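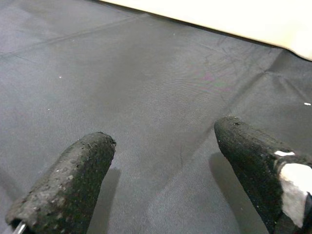
Week 6 — Local opposition to road and transit projects
Handout, posted Oct 30, 2021

Left over from last time: who decides? Short version, usually three bodies. City council votes the local money. State legislature controls the highway. Transit agency runs the buses and draws the plan. Opponents only need to win at one of them. Supporters need all three. Write that down, it comes back on the midterm.

Case 1: Orkham parking levy

Proposal was a yearly charge of 50 dollars per off-street space, money to go to sidewalks. Petition needed 480 valid signatures to force a public vote. Clerk threw out 253 on the first count (wrong ward, no printed name, etc). Group went back out, refiled in March, made it.

Points to get from this:
— signature rules matter more than turnout at hearings
— always collect well over the minimum
— the levy was never popular but the council thought it was, they only heard from people who came to the daytime meetings

Case 2: Planden bypass

Different kind of fight. No petition allowed, state road. Residents had comment letters and that was it. Form letters got logged as a single comment, seperate personal letters got logged one by one. Chauke Street businesses figured this out early and the homeowners didn't. See the reading, esp. the part on standing.

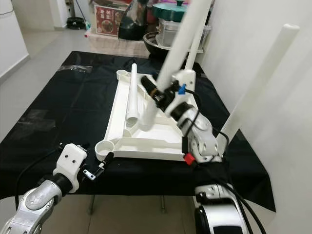
White plastic frame on black cloth, with upright tube.

Terms

Preemption: state law overrides the local rule. Can run either way, for or against a project.
Referral: voters get to approve or reject something the council already passed.
Initiative: voters write it themselves. Do not mix these up, half of last year's papers did.
Fiscal note: estimate of what a bill costs. Often where a bill quietly dies.

For next class

Read the Kirkora packet, first 2 sections. Skip the appendix unless you want the budget tables. Bring one page on this: did the Kirkora council have to hold the second hearing, or did they just choose to? Cite the charter. Typed please.

Paper topics due the week after, email is fine. If your picking a case from your own town check that the minutes are online first — some places only keep paper copies and it takes a while to get them.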